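Rechargeable AAs in wall clocks and remotes, worth it or not?
Household and Repairs > Power and Batteries
Thread started October 2020

mossback_ed
I've been swapping everything in the house over to rechargeable AA and AAA cells as the old alkalines die. Flashlights, the kids' toys and the wireless mouse were easy. Now I'm down to two wall clocks, the thermostat, four remotes and the smoke alarms, and I'm not sure I should keep going.
The clock in the kitchen ran for nearly two years on one alkaline. The first rechargeable I put in it lasted five months. Is that normal, or did I get a bad cell? I'm using Zonard low self-discharge cells and the charger that came in the same box.

tallow
Five months is short. A quartz clock draws next to nothing. A decent low self-discharge cell should go a year at least. Either the cell was not full when it went in or it's a dud. Do you have a charger that shows capacity?

mossback_ed
No, just red and green lights. Green means done, supposedly.

tallow
Those basic chargers often run on a timer. They go green after so many hours whether the cell is full or not. I'd get one that does a discharge test before blaming the cells.

Harriet_in_Duluth
I gave up on rechargeables for clocks. They start at 1.2 volts where an alkaline starts at 1.5 or so, and some clock movements are fussy about it. My bedroom clock lost ten minutes a week on a rechargeable and keeps perfect time on an alkaline. Same clock, same wall.
For things that sip power, a plain alkaline once a year is cheap. I don't see the point in tying up a rechargeable that could be doing real work in a flashlight.

cyeh_workbench
I'll disagree with Harriet on the voltage part. An alkaline spends most of its life below 1.3 volts. If a clock can't run on 1.2 it is throwing away a good part of every alkaline you feed it. A movement that loses ten minutes a week at 1.2 volts is worn or dirty, and a replacement movement costs less than lunch.
I do agree that clocks and remotes are a poor use of rechargeables. My reason is leakage. I've opened more remotes with crusty terminals than I can remember, all of them alkaline. I would use lithium primaries in anything that sits for years. They cost more, they hardly ever leak, and they don't mind the cold.
Chun-yin Yeh

Harriet_in_Duluth
The movement is not worn. The clock was new when I tried it. I don't want to take a clock apart to save a dollar.

tallow
Careful recommending lithium for everything. The voltage is higher when fresh, up around 1.8 with no load. Most gear is fine with it but some manuals say not to.

cyeh_workbench
Fair. Read the manual first. It drops quickly once there's a load on it.

pan_ch
Smoke alarms: put in whatever the label inside the door says and nothing else. Rechargeables drop off fast at the end, so the low battery chirp may come late or only for a very short time. This is the one place in the house where I won't experiment.
The thermostat I would treat nearly the same way. Mine went blank on rechargeables in February while we were out of town. We came back to a house at 48 degrees. The pipes were all right but I was lucky.

mossback_ed
Good point on the alarms, leaving those alone. What did you use in the thermostat after that?

pan_ch
Alkalines, changed every fall when the furnace filter gets changed. I write the date on the cell with a marker.

grover269
I'm going to be the odd one out. Every AA and AAA device in my house except the alarms has been on rechargeables for 11 years. Clocks, remotes, outdoor temperature sensor, all of it. No leaks worth mentioning. I charge a batch every spring and swap them all on the same afternoon whether they need it or not. If you stick to a schedule, run time stops mattering.
The cells are Bestia and some older Mak ones. The Bestias have held up better.

Harriet_in_Duluth
You say no leaks worth mentioning. Does that mean there were some?

grover269
One, in a garden light I forgot outside for two winters. It left white powder on the spring. Vinegar and a cotton swab took it off.

cyeh_workbench
Rechargeables can leak too if they get run down to nothing and left there. Less often, in my experience, but it happens. Solar garden lights are hard on them.

tallow
Vinegar is for alkaline crust, and it works on NiMH residue too. Wipe it afterward with a little rubbing alcohol and let it dry before a new cell goes in.

mossback_ed
Update on the slow clock. I borrowed a charger with a display from my brother-in-law and ran all the cells through it. The one from the kitchen clock came out at less than half of what's printed on it. The rest were close to the label. So a dud, like tallow said.

tallow
There you go. Was it out of the same pack as the others?

mossback_ed
Same pack. I've written to Zonard to see if they'll replace it. In the meantime I need a better way of keeping charged and uncharged ones apart. Right now everything lives loose in a kitchen drawer and I can't tell what's what.

grover269
Get them out of the drawer for a start. Loose cells rolling around with keys and paper clips can short. It's a bigger worry with 9 volts, where both terminals are on the same end, but I wouldn't do it with any of them.
I use two plastic cases, charged in one and used in the other. Charged cells go in button end up and used ones button end down, so even if I grab the wrong case I can tell.

pan_ch
Same idea here with a slightly different rule. When I'm sorting, every cell goes down on a bare table first, nothing metal near it, and gets checked before it goes into a case. I look at the wrap and the ends. A torn wrap or any bulge and it goes in the recycling jar.

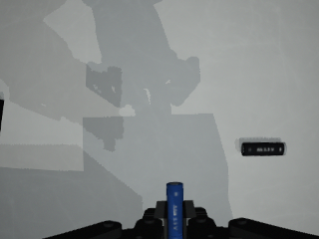

I also keep sizes and types apart. Cells that came as a set stay as a set, and I number them with the marker so they get charged and used together. One weak cell in a set of four will get dragged down by the other three, and that is what kills it for good.
Cheuk-hei Pan

tallow
Numbering sets is good advice. I put a letter on mine for the pack and a number for the cell. Never had to guess since.

Harriet_in_Duluth
This is a lot of bookkeeping for a TV remote.

pan_ch
It's a few minutes a couple of times a year. But no argument from me on remotes, I use alkalines in those too.

cyeh_workbench
Tape over the ends of anything going to recycling if it's lithium or a 9 volt. Our drop-off asks for that. Plain alkalines they take as they are. Rules are different by county so call first.

mossback_ed
Does anyone bother with those cheap battery testers with the needle? There's a Vidside one at the hardware store.

tallow
It will tell you if an alkaline is dead. It won't tell you much about a rechargeable, as the voltage stays nearly flat until the end. A weak cell fresh off the charger will read the same as a good one. Yours would have passed.

grover269
I have that tester. Fine for sorting out the junk drawer. The needle sticks a little, tap it.

mossback_ed
OK, here's where I've landed. Alarms stay with what the label says. Thermostat goes on alkalines, changed with the filter. Remotes and clocks, I'm going to try grover's once-a-year swap with cells that have been tested, and if the kitchen clock slows down I'll go back to alkalines in that one. Ordered two cases for storage.

Harriet_in_Duluth
Let us know about the clock. Set it by your phone the day you put the cell in or you won't be able to tell.

mossback_ed
Will do. Zonard wrote back by the way. They want the receipt and a photo of the date code on the cell, and I'm still looking for the receipt.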